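Boletim do Clube de Robótica de Sornesdale
2018-12-02

Mão virtual, dúvidas reais: o que o grupo de simulação anda a fazer

O grupo de simulação apresentou na última reunião o trabalho que tem em curso desde agosto para o concurso Trostix, e pediram-me que escrevesse umas linhas para o boletim. Aviso já que fui para a sala com pouca fé e saí de lá com um pouco mais, mas não muita.

A tarefa do concurso é simples de enunciar: uma mão robótica, numa cozinha simulada, tem de pegar num objeto da bancada e pousá-lo noutro sítio sem derrubar o resto. Tudo se passa no computador. As equipas entregam o programa de controlo, a organização corre-o em cozinhas que ninguém viu antes e atribui uma nota. Não há motores para queimar nem parafusos para perder, o que agrada a quem gere o orçamento do clube. A mim agrada menos. Entrei para isto por causa dos motores.

Segundo o grupo, o programa atual consegue agarrar o objeto em 55 de cada 100 tentativas. Perguntei em quantas dessas o objeto chegava inteiro ao destino e a resposta demorou. O número mais honesto, pelos vistos, anda abaixo disso e ainda não está fechado. Também fiquei a saber que as tentativas usadas para o relatório interno foram 1,000, todas na mesma cozinha e com a mesma iluminação. Ora, se o concurso muda a cozinha, convinha que nós também a mudássemos. O grupo concorda e diz que trata disso a seguir. Já ouvi esta frase noutros projetos.

A garrafa tem sido o pior dos objetos. É alta, estreita em cima, e a mão tende a fechar cedo demais -- toca-lhe de lado e lá vai ela. A equipa de Hallby, que concorre na mesma categoria, diz ter resolvido o problema aproximando a mão por cima. Pode ser. Ainda não vimos os resultados deles, só o cartaz.

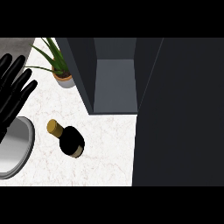 Cozinha simulada: a mão, de dedos estendidos, sobre a bancada; a garrafa de tampa dourada está isolada, à direita do recipiente metálico.

Reconheço que o aspeto gráfico melhorou bastante. O mármore tem veios, a planta tem terra no vaso. Se isso ajuda a mão a agarrar alguma coisa é outra conversa, e gostava de ver uma comparação com uma bancada lisa antes de gastarmos mais noites em texturas.

O que me convenceu foi outra parte: o registo de erros. Cada tentativa falhada fica guardada com a posição dos dedos e o instante do contacto, e os três alunos mais novos do grupo sabem explicar por que razão a mão falhou, sem recorrer ao «o simulador é esquisito». No ano passado não tínhamos nada parecido.

Falta decidir se o clube paga a inscrição na fase final, que só aceita equipas com nota mínima de 70 na ronda de teste. O grupo garante que lá chega. Eu proponho que se corra primeiro a ronda e que se fale de dinheiro depois.

Quem quiser experimentar o simulador pode fazê-lo nos computadores da sala Ndung'u, depois das aulas. Guardem os registos das tentativas na pasta partilhada, incluindo as que correrem mal.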